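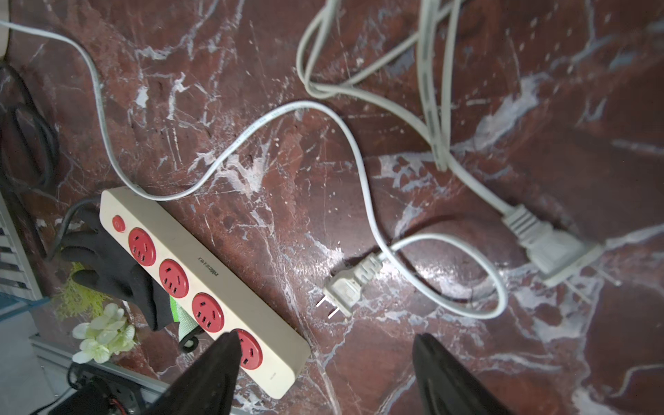

I've finally started sorting out the big drawer of leads in our hall and I'm enjoying it far more than I should! My question is how you all keep the extension leads and the chargers apart without buying a whole wall of boxes. Everything came out onto the marble on Sunday and I'm going through it bit by bit. The cream power strip with the red sockets is staying, I love the look of it, but the white and grey cables bundled together behind it are another matter. I can't tell which belong to what. I have one shelf, 80 cm wide, and a deep drawer under it. Any tips very welcome!
Ingvild Sjöberg

Ooh, I love a cable sort-out! What worked for us was freezer bags. One lead per bag, write on the front what it's for (use a proper marker, biro rubs off) and stand them upright in the drawer like records in a shop. You can flick through and find the one you want in seconds – my kids even put them back. For the mystery ones, give each a bag with a question mark and go round the house trying them on things. We matched nearly all of ours that way, including one for a radio we'd given up on.

The power strip is too bulky for a bag, so I'd put that on the shelf with its own lead in big loose loops and a strip of Velcro round it. Don't wind it tight round the body, it strains the bit where the cable goes in. Have a look along the whole lead for nicks while you're at it, and check the rating on the back before you plug anything hungry into it. Ours came out of my gran's place and I'd been running a heater off it, which I've stopped doing!
Ezequiel Chávez

shoe boxes. free and they stack

Eilif Hovland

Lovely project! Ezequiel's bags are great, and I'd add coloured tape near the plug end: I use blue for kitchen, yellow for the telly corner. Anything with no colour after a month or so goes to the recycling point, ours in Velen takes cables in the small electricals bin.
Hjørdis Fagerlund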